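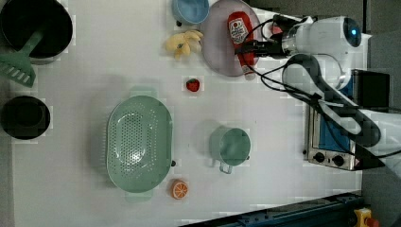 Parallel jaw vs. soft fingers for kitchen stuff: what are you all running?

Posted in Grippers & End Effectors, November
By gridisska_tom

We use cookies to keep you logged in and to remember your forum settings. By continuing to browse you accept this. OK / Manage

Hi all, longtime reader, not much of a poster. I've been running the same toy kitchen table for a couple of months and I'm stuck on the gripper question. The arm is fine, the arm has been fine since summer. It's the fingers I keep going back and forth on.

Right now I've got the black parallel fingers on, and the ketchup bottle lying on the pink plate is the one I can't get consistent. When it's lying flat like that the plate rim gets in the way of one fingertip, so I either come in too high and pinch the top of the curve or I go low and shove the plate across the table. The strawberry I can grab all day long. Banana is okay if I go across the middle and stay off the stem. Orange half is hit or miss.

I borrowed a set of soft fingers from Fitia and tried them Friday. Way nicer on the bottle! But terrible on the colander handles, they just fold. So has anybody settled on one set for a mixed table, or do you all swap?

---

skunulbridge_dee wrote:

We swap. I know it's a pain, but we've got it down to 2 screws per finger and it takes less time than arguing about it. Soft for food, hard for anything with a handle.

For the bottle, have you tried turning the wrist so you close across the narrow part near the cap? I'd go for that before I bought anything. On your table the cap end is pointing at the rim, so you may need to nudge the approach over a bit.

---

halfstep_ro wrote:

Gonna disagree with Dee. Swapping fingers in the middle of a set means your tool offset is never quite the same, and then you spend an afternoon wondering why the spatula grasp went bad. We gave up on it. Hard fingers with a rubber pad glued on, and that's it.

Pads I use are up to 4 mm thick. Any thicker and you lose too much opening for the fat items. Rough up the metal before gluing or they peel, ask me how I know.

---

skunulbridge_dee wrote:

@halfstep_ro if your offset moves when you swap, your mount is sloppy, sorry. Put a locating pin in it. Ours comes back to the same spot every time, or close enough that I've never had to care.

---

halfstep_ro wrote:

Close enough for a banana, sure. I'm hanging a cup on a hook.

---

gridisska_tom wrote:

Okay okay. I like the pad idea because it's cheap and I can do it tonight. @halfstep_ro what rubber? And did it mess with your force readings at all? I stop the close on motor current and I'm a little worried the pad makes everything look like contact too early.

@skunulbridge_dee I did try coming in near the cap, and it's better, but then the heavy end swings down when I lift. Maybe I'm lifting too fast.

---

halfstep_ro wrote:

Plain neoprene sheet from the hardware store. Current ramps up slower with the pad on, so if anything you see contact late. I raised my threshold a little and put in a short wait before the lift. Haven't touched it since.

And yes, slow down your lift lol

---

Mervin Cloutier wrote:

Coming at this from the camera side, because I don't think your fingers are the whole problem. What are you using to get the bottle pose? We had a very similar mess with a label that kept pulling the grasp point up toward it, away from the middle of the body. I swapped three kinds of fingertips before I bothered to plot where the grasps were landing. They were off by 6 mm, always the same direction. Felt pretty dumb.

Also, I'd move that toaster oven while you're testing. It sits awfully near the arm, and I'd bet you're giving up some wrist angles to stay clear of it. And watch that cable loop when you rotate. Ours caught on a pot handle and took the pot with it.

---

gridisska_tom wrote:

Huh. I've never plotted them. I've been eyeballing it from the e-stop corner like a caveman. The toaster has to stay for the real task, but I can slide it out for the finger comparison.

Plan is pads tonight, same objects in the same places, then soft fingers again, and I'll log the grasp points for both.

---

ha_bench wrote:

If you get numbers on the colander with the pads please post them. Handles are what kills us too, and the soft ones did exactly what you said, just folded right over.

---

gridisska_tom wrote:

Will do. Glue says 2 hours, so probably tomorrow.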